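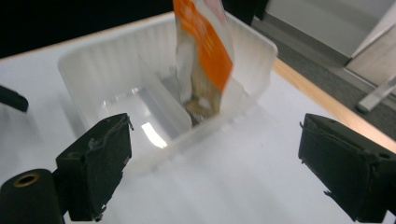 4. Mantenimiento de la pinza manual de dos dedos

Este capítulo se aplica a la pinza manual Latudix de dos dedos, usada en el puesto de trabajo Stedivard para grabar demostraciones de recogida y depósito. Los trabajos sobre el brazo se tratan en el capítulo 5.

4.1 Alcance

Se describen la inspección de los dedos, la sustitución del recubrimiento de agarre, la comprobación del montaje, la preparación de la mesa y la prueba de depósito. El operador puede realizar los apartados 4.3, 4.6 y 4.7. Los apartados 4.4 y 4.5 corresponden al responsable de mantenimiento del puesto.

4.2 Material necesario

Juego de recubrimientos de repuesto Nustell, uno por dedo
Destornillador adecuado a los tornillos de fijación del dedo
Rascador de plástico
Alcohol isopropílico y paño sin pelusa
Pinzas de punta fina
Galga de paralelismo Mészáros
Hoja de registro del puesto

No se deben utilizar cuchillas metálicas para levantar el recubrimiento. Las marcas en la cara interior del dedo se transmiten al recubrimiento nuevo y reducen la superficie de contacto.

4.3 Inspección de los dedos

La inspección se hace al comienzo de cada turno y cada vez que la pinza alcanza 1000 ciclos de cierre desde la última revisión. El contador se consulta en la pantalla de estado del puesto, menú Herramienta.

1. Detenga la grabación y espere a que el indicador de estado se apague.
2. Desconecte el cable de datos de la pinza.
3. Abra los dedos hasta el tope mecánico.
4. Examine la cara interior de cada dedo con luz lateral. Busque zonas brillantes, arañazos profundos y pérdida de material.
5. Examine el borde superior y el borde inferior de cada dedo. Es en los bordes donde el recubrimiento empieza a despegarse.
6. Pase el paño en seco por la cara interior. Si quedan fibras o pelusa adheridas, retírelas con las pinzas.
7. Clasifique el desgaste según los criterios siguientes y anótelo en la hoja de registro.

Grado A. Arañazos superficiales, recubrimiento adherido en toda su extensión. La pinza sigue en servicio.

Grado B. Bordes levantados o deshilachados fuera de la zona de contacto. La pinza sigue en servicio, pero debe programarse la sustitución. Los jirones sueltos se recortan a ras con tijera.

Grado C. Recubrimiento rasgado o despegado dentro de la zona de contacto, o fragmentos que pueden caer en el recipiente. La pinza se retira y se aplica el apartado 4.4.

Nota: los dos dedos se clasifican por separado, pero el grado de la pinza es siempre el peor de los dos.

Nota: las bolsas de película flexible, como las de aperitivos, toleran mal los bordes levantados. El jirón puede engancharse en la película y retrasar la caída al abrir los dedos. Si el turno va a trabajar con este tipo de objeto, trate el grado B como grado C.

4.4 Sustitución del recubrimiento

PRECAUCIÓN: el cable de datos debe permanecer desconectado durante toda la operación. La pinza no tiene accionamiento propio, pero el muelle de retorno puede cerrar los dedos de golpe si se suelta el tope.

1. Coloque la pinza sobre una superficie limpia con los dedos hacia arriba.
2. Bloquee los dedos en posición abierta.
3. Afloje los tornillos de fijación y retire el primer dedo. Márquelo con una I o una D según el lado. Los dedos no son intercambiables una vez ajustados.
4. Levante el recubrimiento usado con el rascador, empezando por el extremo que esté más suelto.
5. Elimine los restos de adhesivo con alcohol isopropílico. Deje secar la pieza durante 10 minutos.
6. Presente el recubrimiento nuevo sin retirar el protector y compruebe que no sobresale por ningún borde.
7. Retire el protector y aplique el recubrimiento desde la base hacia la punta, sin estirarlo. Un recubrimiento estirado se encoge en los días siguientes y deja al descubierto la punta.
8. Presione con el pulgar en toda la superficie, insistiendo en las esquinas.
9. Monte el dedo en su lado y apriete los tornillos a mano, sin llegar al par final.
10. Repita los pasos 3 a 9 con el segundo dedo.
11. Suelte el bloqueo acompañando el cierre con la mano.

El adhesivo alcanza su resistencia nominal a las 8 horas. Conviene hacer el cambio al final del turno y dejar la pinza cerrada, sin objeto, hasta el turno siguiente.

Nota: se cambian siempre los dos recubrimientos, aunque solo uno haya llegado al grado C. Un par con espesores distintos desplaza el centro de agarre hacia el dedo gastado y el error aparece en los datos grabados.

4.5 Ajuste de paralelismo y comprobación del montaje

1. Introduzca la galga entre los dedos y cierre hasta que haya contacto.
2. Observe el contacto desde arriba. La galga debe apoyar en la base y en la punta de ambos dedos a la vez.
3. Si solo apoya la punta, afloje el tornillo superior del dedo afectado, corrija el ángulo y vuelva a apretar.
4. Apriete los tornillos de ambos dedos al par indicado en la tabla del fabricante, alternando de un lado a otro.
5. Revise los insertos roscados de los soportes. El inserto debe quedar a ras y no girar con el tornillo.
6. Si un inserto gira, retire la pinza del servicio. No se admite la reparación con adhesivo en el puesto.
7. Conecte el cable de datos y ejecute Herramienta > Cero con los dedos cerrados.
8. Abra hasta el tope y compruebe que la lectura se estabiliza. Si oscila, repita el cero una vez. Si sigue oscilando, consulte el apartado 6.2.

4.6 Preparación de la mesa

La superficie de trabajo es blanca y lisa. El recipiente de destino es una cubeta de plástico translúcido con un tabique interior que separa dos compartimentos.

1. Limpie la mesa y retire las piezas que no formen parte de la tarea.
2. Coloque la cubeta con el tabique orientado en la dirección de aproximación de la pinza, de modo que quede un compartimento a cada lado.
3. Compruebe que las cuatro esquinas apoyan. Una cubeta que bascula se desplaza al rozarla con la punta de los dedos.
4. Mire el fondo de los dos compartimentos a través de la cámara de la pinza. El plástico brillante devuelve el reflejo de la luz de techo y puede ocultar objetos pequeños.
5. Si el reflejo cae en el compartimento de destino, gire la cubeta o baje la intensidad de la luminaria. No cubra el fondo con papel ni con tela - cambia el aspecto del recipiente respecto a las grabaciones anteriores.
6. Vuelva a comprobar la imagen después de cada cambio de luz.

Nota: en material translúcido, un objeto situado tras la pared aparece como una sombra gris de contorno difuso. No debe interpretarse como suciedad de la lente.

4.7 Prueba de depósito

La prueba se realiza después de cualquier intervención de los apartados 4.4 o 4.5 y consta de 16 depósitos, repartidos por igual entre el compartimento izquierdo y el derecho. Se utiliza una bolsa de aperitivos cerrada, sin perforaciones.

1. Inicie una grabación de prueba. Asigne el prefijo MANT para que no se incorpore al conjunto de datos.
2. Sujete la bolsa por la parte superior, con el contenido asentado en el fondo.
3. Sitúe la bolsa en vertical sobre el compartimento elegido.
4. Baje hasta que el extremo inferior rebase el borde de la cubeta y quede al lado del tabique, sin montarse en él.
5. Abra los dedos con un solo movimiento.
6. Retire la pinza hacia arriba. No la desplace lateralmente mientras los dedos estén por debajo del borde.
7. Anote el resultado: correcto, retenido (la bolsa sigue pegada a un dedo) o desviado (cae sobre el tabique o fuera de la cubeta).
8. Saque la bolsa a mano y repita.

Se admite hasta 1 resultado desviado. No se admite ningún resultado retenido.

PRECAUCIÓN: si la bolsa se rompe, detenga la prueba y limpie la cubeta, la mesa y los dedos antes de continuar. Los restos con grasa inutilizan el adhesivo del recubrimiento.

Nota: el desenfoque de la bolsa durante la bajada es normal con el tiempo de exposición de fábrica. Si también aparecen borrosos los dedos, que deben verse fijos respecto a la cámara, revise la fijación de esta.

4.8 Fallos frecuentes

Bolsa retenida en un dedo. Restos de adhesivo en la cara interior o borde levantado. Limpie y vuelva a inspeccionar según 4.3.

La bolsa gira al cerrar. Falta de paralelismo. Aplique 4.5.

La bolsa resbala antes de llegar a la cubeta. Recubrimiento pulido por el uso o contaminado. Limpie; si persiste, aplique 4.4.

La lectura de apertura no llega al máximo. Fragmento de recubrimiento alojado en la guía. Extráigalo con las pinzas y repita el cero.

La cubeta se desplaza durante la prueba. Base sucia o aproximación demasiado baja. Limpie la base y la mesa.

4.9 Registro

Anote en la hoja del puesto el grado de desgaste de cada dedo, el valor del contador, el lote de los recubrimientos y el resultado de la prueba de depósito. El contador se pone a cero solo después de una sustitución completa. Las hojas se entregan a Honeylyn Enriquez; las pinzas retiradas por inserto defectuoso, a Ariel Manalo, con la etiqueta roja y el cable enrollado aparte.

Los criterios de desgaste de 4.3 son los revisados en abril y anulan los de la edición anterior.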